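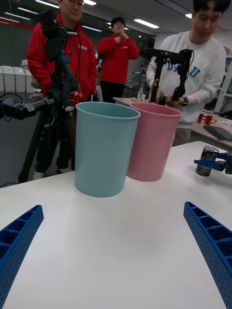

Filed under: Home & Garden > Water Quality > Softeners and Scale

hardpan_ed
Moved to Rotville in July and trying to size a softener. The city report gives hardness as a range so wide it is useless, and my own drop test comes out at 17 grains per gallon at the kitchen tap. Two bathrooms, 4 people. The dealer quoted a 48,000 grain Pfeiffer and wants it set to regenerate every third day. Seems like a lot of salt. What am I missing?

tds_meter
Do the load calculation before you look at any brochure. 4 people at 70 gallons each is 280 gallons a day. Times 17 is 4,760 grains a day. A 48,000 grain unit only delivers 48,000 if you dump the maximum salt dose on it, usually 15 lb per cubic foot. Run it at 6 lb and you get closer to 20,000 per cubic foot, so 30,000 from a 1.5 cubic foot tank. Keep one day in reserve and you regenerate every fifth day. Three days is the dealer being lazy.

Also ask whether the valve is metered or on a timer. If it is on a timer, walk away.

hardpan_ed
Metered, he says. Model plate says Nusent on the control head, Pfeiffer on the tank.

brine_line
That is normal, plenty of sellers pair one company's head with another's tank. Check the iron too. Anything over 0.3 ppm has to be added to the hardness figure, I use 4 grains per ppm. If you are on a private well it changes the whole answer.

hardpan_ed
City water. Iron not detected on the report.

quarterturn
I would question whether you need one at all. 17 is hard but people live with it. Scale in the water heater is mostly a problem if you keep the tank hot. Set it to 120, flush it twice a year, put vinegar through the coffee maker. I have done that for years on 19 grain water and the heater is still the original.

tds_meter
What kind of heater?

quarterturn
40 gallon gas, standard tank.

tds_meter
Then you are losing efficiency at the bottom of the tank and you don't have a number for it. Flushing takes out the loose flakes and leaves the layer that is bonded to the steel. On a tankless unit your advice would kill the heat exchanger.

quarterturn
He didn't say tankless. And a softener has its own costs. Salt, the regeneration water, and the anode rod goes faster in soft water. You left all of that out.

brine_line
Anode wear is real, although how much depends on the rod and the water. Check it in the second year instead of the fourth. The regeneration water is small, 50 gallons or so per cycle for that size.

hardpan_ed
Heater is tankless, sorry, should have put that in the first post. Came with the house, no service records.

quarterturn
Fine, then I withdraw the vinegar plan for the heater. Still wouldn't soften the outside spigots or the kitchen cold line.

tds_meter
Agreed on both. Tee off for those before the softener. And descale the tankless now, before the install. A softener won't remove what is already in there in any useful amount of time.

cellar_pipe
Has anyone run one of the Cilix salt-free cartridges? Their site claims it conditions 3000 gallons per cartridge and there is no drain line. My basement has no floor drain, so a regular softener means cutting concrete.

brine_line
Two different products. Salt-free media doesn't remove hardness. The drop test will read the same before and after. Some of the media types do cut down on scale in heaters and some are close to decoration, so ask which type it is and ask for a test report. 3000 gallons is not much, either. A house like the OP's would go through that in 11 days.

cellar_pipe
That kills it on price. Thanks.

quarterturn
You may not need a floor drain. The discharge is under pressure and can go up and over to a laundry standpipe with an air gap. Check the maximum height and run in the manual, and check local code.

hardpan_ed
Update. Had the tankless descaled, 90 minutes with a pump and a bucket. The solution came out cloudy. Softener went in yesterday, 1.5 cubic foot, set at 6 lb per cubic foot. Drop test at the bathroom tap is under 1 grain. Kitchen cold is still 17, as planned. Water meter read 2323 at startup, so I'll post salt use against gallons once it has gone through a few cycles.

tds_meter
What hardness did you program into the head?

hardpan_ed
17.

tds_meter
Put in 19. City sources shift with the season and your test is one sample.

quarterturn
Or test again in the spring and leave it alone until then. Two extra grains is salt down the drain if it never shifts.

tds_meter
It is a few pounds a month. Hard water breakthrough on a tankless costs more.

hardpan_ed
Set it to 18. Will retest in March.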